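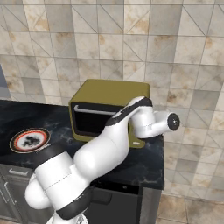
Why does bread turn brown when it is toasted?

Bread browns because strong, dry heat makes the sugars and proteins near its surface react with one another, and those reactions produce hundreds of new substances, many of them dark in color and a good many of them responsible for the smell that brings people down the stairs in the morning.

Chapter 4
Browning: How Heat Makes Flavor

If you have been working through this book in order, you have spent the last chapter up to your elbows in water. We simmered, we steamed, we poached, and we learned that water at sea level will not get hotter than its boiling point no matter how high you turn the burner. Now we are going to leave the water behind (mostly) and see what becomes possible when the surface of a food is allowed to get a good deal hotter than that.

I'd like you to begin with a small experiment, and you can do it at home this evening if you have a loaf in the house. Cut two slices from the same loaf. Toast one until it is a nice deep gold, and set the other over a pot of simmering water for the same length of time. Then taste them side by side, slowly, with a glass of water in between. They came from the same dough and the same oven, and yet one of them tastes of nuts and malt and a little of caramel, while the other tastes like warm, damp bread. Write down every word that comes to mind, even the silly ones. We will use your list in Section 4.2.

The main reaction at work in the toasted slice is called the Maillard reaction. It needs amino acids, which are the building blocks of proteins, and it needs certain kinds of sugar, and it goes along much faster when the surface is fairly dry. A wet surface spends its heat turning water into steam, and it stays too cool to brown well until much of that water has gone. This is why cooks are forever telling you to pat the meat dry, and why a crowded pan of mushrooms sits there looking gray and sorry for itself for such a long time.

A second process, caramelization, takes place when sugar is heated strongly all by itself, with no protein needed. In a real kitchen the two often go on together, and it can be hard to say which one deserves the credit for a particular flavor. Don't let that worry you too much at this stage.

My own first teacher in these matters was Fadime Sezer, who ran the ovens at the Altıntaş bakery in the town of Serkanau, and who let me stand beside her one August when I was far too young to be of any use. She judged her loaves by ear and by nose. A crust that was ready, she said, smelled "round," and one that had gone too far smelled "thin," and I nodded as though I understood. It took me years of chemistry classes to find out what she meant, and you'll meet the explanation in Section 4.3, where we talk about bitter compounds and what separates brown from burned.

Words to know before you go on: amino acid, reducing sugar, Maillard reaction, caramelization, surface moisture.

4.1 What Is in a Slice of Bread

Before we can follow the reaction we need to know what it has to work with. Wheat flour is mostly starch, with a smaller share of protein and a very little sugar. During rising, enzymes in the dough break some of the starch into simpler sugars. The yeast eats part of this supply, and what remains is there for browning.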